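Re: [shop-robots] Can they do the small jobs yet?
10 February 2024
Posted by: list member, Turncombe

On the question from last week, I'll quote the part I'm answering:

> We have a bench where one person puts parts
> out of yellow bins into trays before they go
> to assembly. It is dull work and people ask
> to be moved off it. Is an arm ready to take
> this over, or should we wait? We do 2000
> trays in a normal month.

My short answer is that it depends on which bin you mean. Boards and other stiff parts are close to ready. Wires are not, at least not at a price a small shop would pay.

A stiff part keeps its shape when you pick it up. If the arm finds the edge and closes on it, the rest of the part comes along and you know where all of it is. A harness has two or more loose ends, and each one goes where it likes. You can grip it well in the middle and still have a connector drag over the rim of the tray or hook on the next piece in the bin.

We went over this at Turncombe in October, when we were pricing the Plurach cell. I kept a sheet for the bench trials we ran by hand, to learn what the job asks for. In 78 tries with a plain two-finger grip, 31 harnesses went down with every end inside the tray. The same people using their own fingers hardly ever missed, and they did it while talking.

Tray work with yellow bins, wires and a round board among the parts:

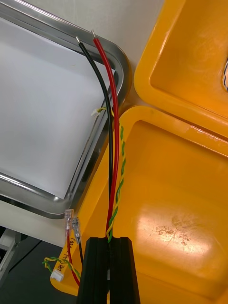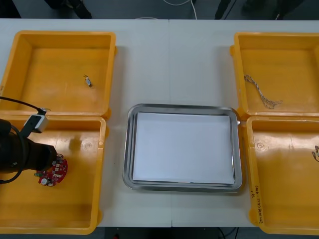
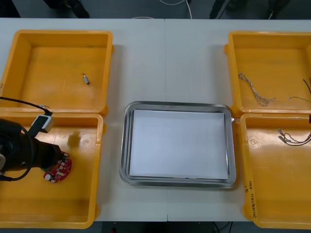
Ruvby wrote back off list and said I could pass this along: the gripping matters less than the checking. A person who drops a part sees it and picks it up again without being told. An arm needs some way to know the part is gone, and then it needs a plan for a part that landed on its side or under something else. Ruvby's shop spent more time on that than on the picking, and would still keep a person within reach of the bench.

I agree with most of that. I would add that the floor plan counts too. If one person can look after three benches, a slow arm may pay for itself. If you have only the one bench, the person standing next to it could have filled the tray.

For the original poster, I would split the job. Let the machine do the boards and leave the wires to a person for now. Ask any seller to run your own parts, mixed the way your bins are mixed, and stay for the whole run. The quote we got was 2428 a month for the lease, without the grippers, so ask about those as well.

I can send the trial sheet to anyone who wants it.

Recent messages on this list
- Folding towels by machine, any progress?
- Hứa feeder jams on short screws
- Plurach lease terms, second try
- Dishwasher loading at home, still no
- Looking for used bench trays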